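Open Day at the Old Kadel Mill

I have wanted to get inside the Kadel mill for years, so when the November open day came up I was in line well before ten, coffee in hand, grinning like a kid. It was worth every minute of the drive!

The ground floor is all looms. There are 14 of them still in running order, and the guide started one up for us – a Buschmann, all iron and leather belts – and the noise goes right through your shoes. Upstairs is the pattern room, my favorite part by a mile, with over 112 sample books of blankets and quilts going back to the Tuseck years. You can leaf through most of them (clean hands, please).

Then we crossed the yard to the Rellard building, which is rented out as workshops these days and had its doors open too. 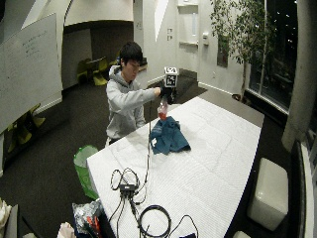 At one of the tables in the Rellard building.

Back in the main mill I climbed all 77 steps of the water tower – slowly, I admit – for a view over the river and the dye sheds. The sheds are closed until the roof is fixed, but you can look in through the windows and the big vats are still there.

Lunch was pea soup in the canteen, and very good. Parking is free behind the weir. Go early, the blanket remnants sell out by noon.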